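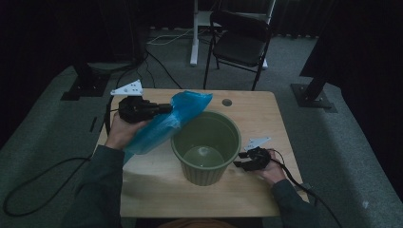
Two-handed bag lining: left gripper releases before right gripper has hold. Latency or action chunking?

hisar_bench

Task is putting a thin blue plastic bag into a green container on a table, with a gripper in each hand. I have 764 demonstrations, logged with Hisar, trained in Uvero with a diffusion policy. Both wrist views and the head view go in. Output is a relative pose and a jaw width for each side.

On replay against held-out logs the losses look fine. On the arms, the left side lifts the bag, brings it over the rim, and then opens while the right jaws are still clear of the plastic. The bag drops in a heap in the bottom or over the side. It fails the same way in most runs, so I don't think it is noise.

Settings:
observation horizon 2
action chunk executed in full, then re-plan
wrist camera latency 200 ms, measured
jaw width taken from the encoder, stamped on arrival at the logger
head camera stamped by its own driver

I have tried a longer action horizon and more training. Neither moved it. Is this a planning problem (the chunk is committed before the right side has hold) or a data problem? I would sooner not re-record if the logs can be fixed.

pickering_ctl

Check the timestamps before you touch the policy. You have two clocks in that list. The jaw width is stamped on arrival and the head camera is stamped at source, and you don't say what the wrist cameras use. If the wrist images are also stamped on arrival, each one is paired with a jaw width from 200 ms later than the moment it shows. The policy then learns that the left jaws open while the right jaws are still approaching, and it does exactly that.

To test it without the arms:

Take a log where a jaw closes on something rigid. Bag film is a poor choice, as it moves before contact.
Plot jaw width against time.
Find the image in which the fingers stop moving, by eye, and mark its stamp on the plot.
Repeat for the other side. The offsets need not match.

If there is a fixed offset you can shift the streams and rebuild the training set. No re-recording needed. If the offset drifts within a log, the clocks are running at different rates and you need a linear fit per log, using at least one event near the start and one near the end.

Then compensate at run time as well. Discard the actions in the chunk whose time has already passed when inference finishes. Leaving this out gives a similar symptom, so fix one, measure, then fix the other – otherwise you won't know which mattered.

traston_dev

just shorten the chunk. worked for me on a folding task, didn't look at timestamps at all

hisar_bench

Shortening the chunk made the left arm hesitate over the rim and it still let go early. The offset test is more useful. Left wrist is 200 ms late against jaw width, right wrist is 300 ms late, constant across the logs I checked. I shifted both and have started retraining.

What I still don't have is a rule for when the first side may open. In the views where one side is pulling the top of the bag up and the other side has its fingers apart at the rim, the jaw widths alone say very little about what should happen next.
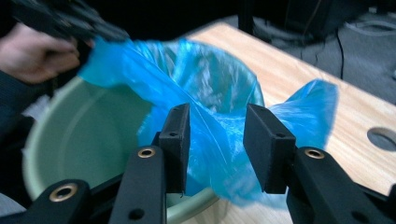

Can I add a hard interlock so that one gripper can't open until the other has closed?

You can, but key it on motor current as well as jaw width. Film is so thin that a closed jaw with a bag in it reads nearly the same width as a closed jaw with nothing in it, and current won't separate those two cleanly either. Treat the interlock as a check on order only: the second side must have been commanded closed and must have stopped moving. Put it in the controller, downstream of the policy, and make it hold the last width until the condition clears. Give it a timeout, or the arms will stand there pulling against each other. Log every time it fires. If it is firing on most runs after the shift, the alignment is still wrong and the interlock is hiding it.

– pickering_ctl

hisar_bench

Added in the controller with a timeout and a counter. Leaving this open until the retrained checkpoint has been on the arms.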